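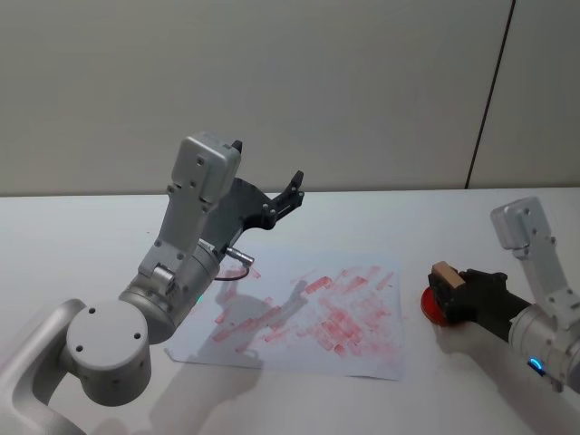 *Small wooden stamp, round red pad, one sheet of white paper.*

Stamping looks like the easiest job in any office, and it was handed to me on that basis. Years ago at Clerkulo I did 283 delivery slips before lunch and got maybe 8 I would show my mother. The rest came out pale, doubled or leaning. I have had a soft spot for bad stamping ever since.

If you want to try it, put down scrap paper first and keep the pad close. Dab the stamp on the ink — don't grind it — and press straight down. Then do it again, a few hundred times, until you stop having opinions about it.

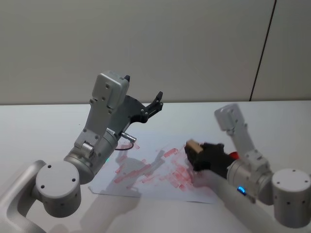

Skoltstead, May 28, 2018

Small tan block, pressed to the paper. The marks around it are short, pinkish and smudged, which my old supervisor would have called "a matter for discussion." I find them rather cheerful. A smudge usually means the stamp slid a little on the way down or the way up, and everybody who has ever stamped anything in a hurry has made a page of them.

Defne Ağca, who taught me the little I know, used to get through some 2,000 impressions on a slow afternoon and claimed the first 179 didn't count. I never found out how she arrived at the number. She also held that faded marks have more character than dark ones, though I noticed she re-inked whenever a customer was looking. 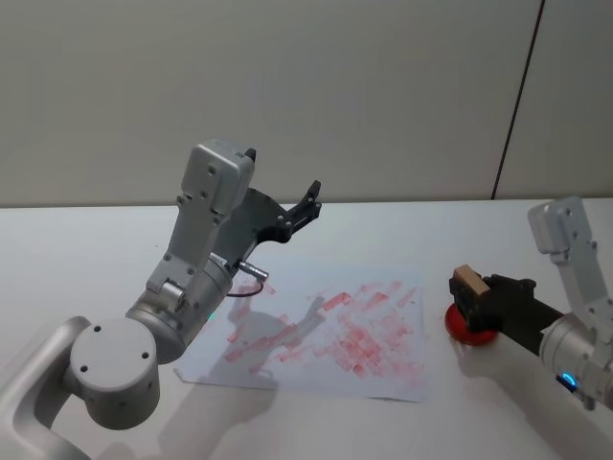
*Overlapping rows on the diagonal, and one corner of the paper starting to curl.*

I always mean to keep my rows level too. More practice sheets go up in March, when I get through the second box.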